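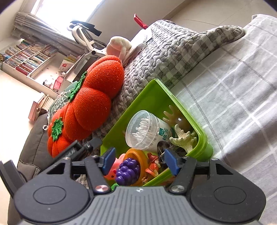

Cotton swab

A cotton swab is a short stick with a bit of cotton wound around one end or both. You probably have a jar of them somewhere, and so do I (two jars, if I count the one in the car). People in Britain call them cotton buds, and plenty of Americans just say Q-tips no matter what the package says, the same way they say Kleenex for any tissue at all.

History

The modern swab goes back to the 1920s, when it was sold mainly for baby care. Before that, people made their own by wrapping a wad of cotton around a toothpick, and I get nervous just typing that! The early factory ones had wooden sticks. Paper came later, then plastic, and now a lot of places have gone back to paper because plastic sticks kept washing up on beaches. The European Union banned the sale of most plastic-stemmed swabs, and England, Scotland and Wales have rules of their own against them.

Types

The everyday kind has a round, fluffy tip on both ends. Makeup swabs often come with one pointed end, which is wonderful for fixing eyeliner and pretty much useless for anything else. Baby swabs have a fat tip that's too wide to go far into an ear. Medical swabs are a different animal: usually one tip, a longer stick, wrapped one at a time and sterile. The ones used to collect samples may have rayon, polyester or nylon on the end, so calling them cotton swabs is more of a habit than a fact.

Then there are foam swabs for cleaning electronics. I like these a lot, and they don't leave fuzz behind the way cotton does.

Ears

Doctors say not to put swabs in your ear canal, and the boxes say so too. The stick tends to shove the wax deeper, and it can scratch the skin or even poke a hole in the eardrum. Earwax mostly moves out by itself. I know, I know, it feels great. I quit years ago and I still miss it. Wiping the outer part of the ear is fine.

Around the house

This is where I could go on all day. Swabs are good for cleaning keyboards, the tracks of sliding windows, the seam around a faucet, and the little grooves on a hair clipper. Model builders use them to blend paint and soak up extra decal water. Dip one in rubbing alcohol and it'll take old gunk off battery contacts, as long as you pull the batteries first.

Storage

Keep them dry and keep the lid on. A bathroom shelf right by the shower is a poor spot, and mine went a bit limp there one September. Used ones go in the trash, never the toilet, where they don't break down the way toilet paper does and can snag in the pipes.

See also: cotton ball, toothpick, earwax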